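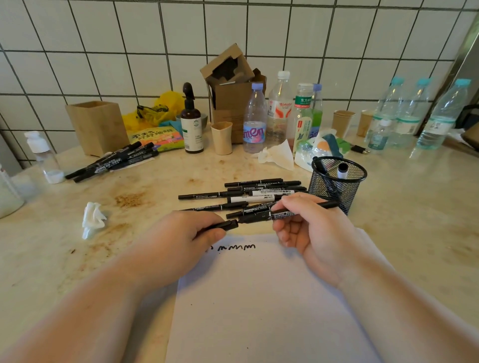
Re: [ileck-robotics] marker task, what's left before the 25 February 2026 session

Hi all, quick one as I'm between lessons, sorry for typos.

Answers to Pierina's questions, hers are marked with >

Pierina Negri wrote:
> Morena, three things about the cap and marker task.
> 1) are we still doing it by hand first, before Zuccaro gets a go?
> 2) do double-ended markers count or only the whiteboard ones
> 3) my pair's scribble test never seems to match the sheet. What are we meant to draw?
> Also is the 30 second limit per marker or for the lot??

1) Yes. By hand first, every pair. Both hands in view over the table, cap in one, marker in the other, bring the tip up to the cap slowly. If you do it at normal speed the steps blur into each other and the notes are useless. Slowly!!

2) Both count. Mostly the black double-ended ones, they're what we've got piles of. Whiteboard ones are fine for practise but log them seperately, white barrel, and Zuccaro's grip settings won't carry over.

3) Just a short wavy line near the top of the big white sheet. Doesn't need to be neat. Cap off, scribble, cap on, marker back in the mesh holder. Write down which end you used.

Limit is per marker. 30 seconds, then stop and start the next one even if the cap's not on.

Other bits
- Trurnmont want entries in by September, so plenty of time for the robot part, less for the written part. 9 pages max incl. drawings.
- Pairs still owe me 2 log sheets each. Some owe me more, you know who you are.
- Skatosine build: please pull the latest before you touch the wrist settings. The old one forgets the home position when you restart.
- Run 62 in the shared log has no name on it. Whose?
- Snacks and drinks to the back by the tiles, work at the front. Keep the paper clear so there's room to turn a marker round.

Pierina, can you bring the spare battery lead? I've got the charger but not the lead.

Got to go, bell. Anything else reply to the list not just me pls

Morena Gatti
Ileck after-school robotics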